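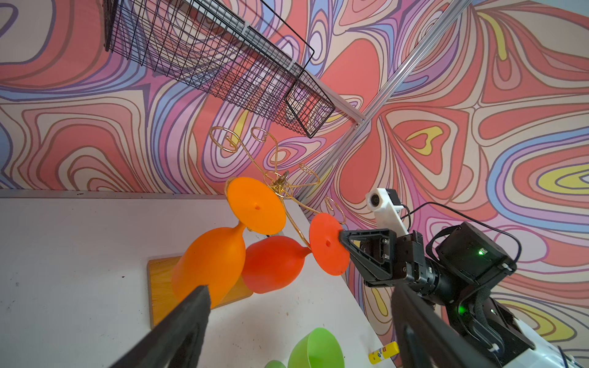 Faith on a Small Budget: Audience Responses to the Film Duka

Final report, Film and Religion module
Submitted by Edin Đorđević, 25th September

1. Background

Duka is a feature film that retells the story of Jonah as a present-day drama set in the harbour town of Griltevstead. The prophet becomes a ferry inspector named Solís, who is sent to deliver a warning to a town he dislikes and takes a job inland to avoid it. The film runs for 71 minutes and was shown at the Zuvadetti, a single-screen cinema, in April.

The project set out to establish how far viewers recognised the biblical source, and whether recognition affected their opinion of the film.

2. Method

A short questionnaire was handed out after two screenings and 40 completed copies were returned. Longer interviews were then held with 15 of the respondents. Questions covered the plot, the ending and the viewer's own knowledge of the Book of Jonah. No question mentioned Jonah until the final page, so that earlier answers would not be influenced.

3. Findings

Most respondents identified the source before the storm sequence. Those who did so tended to judge the film by what had been left out, and the missing fish was raised in nearly every interview. In its place Solís spends three nights locked in the hold of a grain ship. Several churchgoing viewers considered this a fair substitute - one called it "closer to the fear of the thing" - while others found it evasive.

Viewers who did not know the story were more troubled by the ending. Solís sits on the hill above the town, angry that it has been spared, and the film stops there. The biblical book also ends on an unanswered question, but without that knowledge the scene was often read as unfinished.

4. Limitations

The sample was small and drawn from one cinema. Roughly 4,000 words of interview notes were kept, but no recordings were made, and quotations have been checked only against those notes.

5. Further work

A second round of interviews with viewers under twenty would be useful, as this group was barely represented. The questionnaire should also separate regular worship from general religious knowledge, which respondents treated as the same thing.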